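Hesdale surgical lab moves routine stitching to robot arms

Staff at the Forsberg surgical training and testing lab in Hesdale have spent the first months of the year getting used to a new way of working. Much of the practice suturing that used to be done by hand is now done with robotic instruments, and some of the repeat passes run under software control while a technician watches.

The lab tests suture thread and needles for outside customers and prepares practice tissue for surgical courses. Before the change, bench technicians stitched pad after pad with hand tools, often bent over the same table for most of a shift. Sore necks and hands were the most common complaint in the staff survey.

The new setup has 2 stations, supplied by Zutix and installed in January. Since then the lab has logged 697 practice closures on them. Managers say the goal for the first period was 600.

Eighteen people work in the lab, and none of the jobs have been cut. The work itself has changed, though. A technician at a robot station now loads the tissue, checks the needle and thread, starts the pass and stays at the console with one hand near the stop control. If the thread snags or a needle is held at a bad angle, the technician takes over and finishes the stitch manually.

Not everyone prefers it. Several of the more experienced technicians have said they miss handling the tissue directly and worry about losing the feel for it. The lab has responded by keeping one hand-suturing bench open and rotating everyone through it. Others say they go home less tired and would not want to go back — the seat is adjustable, and the view of the work is better than it was over the bench.

Training has taken longer than planned. Staff had to learn to judge thread tension by eye, and the first weeks produced a lot of torn tissue and broken thread. Pay grades are also being looked at. Employees asked early on whether console work would count as a skilled task, and the lab has agreed to add it to the job description. A new pay band is still under discussion.

Robotic instruments suturing tissue at the Hesdale lab.
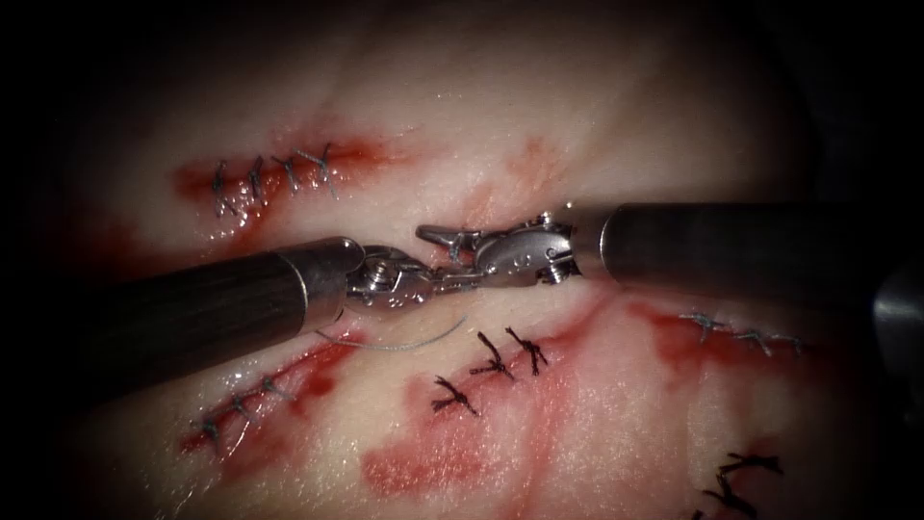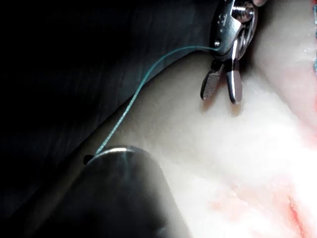

Inspection remains a human job. Each closure is looked at by a technician who did not run the station, and the spacing and knots are scored on the same sheet the lab used before. Those scores go back to the person at the console at the end of the shift, and staff have asked for them to be kept out of performance reviews until the training period is over. Management has agreed to that request.

Forsberg's smaller site in Stestanside is expected to get a station later on. Two technicians from there are already spending part of their week in Hesdale to learn the equipment, and the company is paying for their travel time.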